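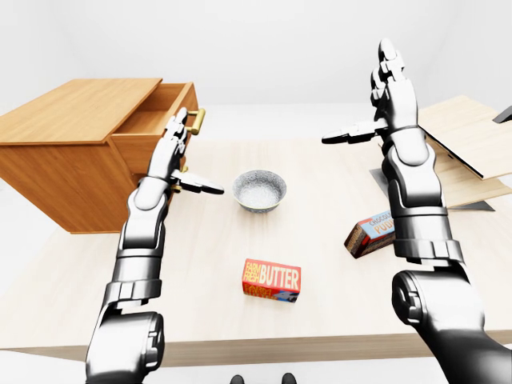

Chak-lun Yang wanted to know, before we'd got past page one, whether the night packers would still have jobs once the arms went in. Fair question and it belongs here, so: yes at Kandley, but the jobs move. Less lifting, more checking. Read the section before your first shift with the cell, not after.

Section 5 – Setting up a task and rehearsing it

Every new task is rehearsed on screen first. The real arms do not move until step 9. The rehearsal room is kept plain on purpose, just a table, the furniture and the goods for the task.

You will need: your Nesix login, the task sheet, a second person for steps 8 to 10.

1. Log in at the cell desk. Own login, not the one left open by the last shift.
2. Open Rehearse and pick the task from the list. Grocery and drawer tasks are under Handling.
3. Check the goods on screen against the task sheet. Boxes, bowls, the lot. If something is missing, stop and tell the line lead.
4. Check both arms are in the start pose, hands up and clear of the table.
5. Set speed to 85 per cent. Leave it there for the whole first week.
6. Press Run. Watch all of it. Don't answer the phone.
7. Write down every touch that wasn't meant – table edge, drawer front, box corner. A touch on screen is a fault, same as a real one.
8. Two clean runs in a row, then get your second person to sign the sheet.
9. Turn the key to Live. Both people behind the yellow line.
10. Run once with empty cartons before any stock goes near it.

Note: drawers. A drawer left part way out changes where the hand can go. Set it on screen to match the task sheet, then do the same on the floor. Most of our early faults were this.

Note: the Run button greys out for a few seconds after a stop. It hasn't crashed. Wait.

CAUTION: Never reach in to straighten a box while the key is at Live. Key to Off, take it out, keep it in your pocket.

CAUTION: Clean runs on screen do not mean the floor is safe. Screen cartons dont get damp or split. Real ones do.

What changes for you

Packers: you no longer fill drawers by hand on the Corkia line. You load the table, watch, and deal with what gets left. Expect to be stood still more than you're used to – ask for a stool.

Line leads: roughly 700 picks a shift go through the log. You read the faults, not the whole thing. Sheets to Qusai Hattar by the end of shift.

Everyone: you can stop the cell at any time without asking. No form, no telling off. If the stop turns out to be for nothing thats fine, start again from step 4.

Breaks stay as they were. Cover for the desk is on the rota next to the Liu cabinet. If there's no cover, key to Off and go anyway.

Next: Section 6, clearing a fault.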